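Hryhorii Skoryk
July 26, 2019

1/ Spent the afternoon with the Culten two-finger gripper and its wrist camera, next to the Bondarchuk one we already run. The sales sheet says Culten handles "delicate organic shapes." I have read a lot of sales sheets. Thread.

2/ Setup first, so no one has to ask. Same arm for both, same Vulico controller, same speed limits. I swapped the gripper and the camera and touched nothing else. If you change three things at once you get a nice video and no answer.

3/ The test is fake flowers. Pick a stem out of a holder, lift it clear, put it back. Culten's own demo uses a foam cylinder painted green. A foam cylinder doesn't have leaves.

4/ Gripper numbers. 146 tries each.
Bondarchuk: 13 failed.
Culten: 12 failed.
That's the improvement. One flower. Please remember this when somebody shows you a bar chart where the axis doesn't start at zero.

5/ The failures do look different, I'll give them that. The Bondarchuk tends to let a stem slide as it lifts. The Culten closes harder and then takes a leaf along with the stem. I counted both as a fail. The Culten rep would like the leaf ones to count as a success. No.

6/ Now the camera, which is what they're really selling. It's small, it sits at the wrist, and it's supposed to give you "full view of the workspace at every stage of approach." Every stage. Their words. So I went in close, from low down, under the bloom. 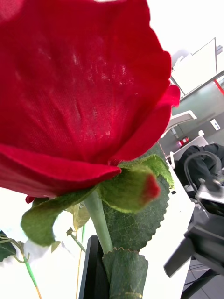
7/ Full view of the workspace, everybody! You get a lot of petal. The fabric weave is very clear, and so are the teeth on the big leaf. If my job were inspecting rose fabric I'd sign today.

8/ What I need is the stem and the space next to it. The stem I can see, fine. But left of it, between the stems, the background is blown out to white, and the small leaves there wash out with it. On the right you still get table and wall. So the exposure can cope with one side of my room, and I don't get to pick which.

9/ Before the replies come in: yes, I tried the auto exposure setting. Yes, I tried it off. Off, I got the left side back and the black holder turned into a hole. There's a third mode called "adaptive" and if anyone can tell me how it differs from auto I'd love to hear it. The manual uses the same paragraph for both.

10/ The Bondarchuk camera is uglier and sits farther back. Lower resolution, worse color. It also keeps more of the stem in view on the way in, and for picking I'll take that every time.

11/ Price. The Culten camera alone is 329 more than the one we have. I could buy a curtain.

12/ Somebody at Skemholm told me in March that their Culten unit was "night and day" compared with the old one. I asked what they'd tested it on. Boxes. Everything works on boxes.

13/ Stuff I haven't checked: real flowers, anything wet, a long run without restarting the controller. The finger pads look fine after one afternoon, which tells you nothing about a year. If you have one that's been running for months, send me a photo of the pads. A close one, you've got the camera for it.

14/ For now the Bondarchuk goes back on the arm. I'll try the Culten fingers again with softer pads if they send some. The rep says they're "on the roadmap."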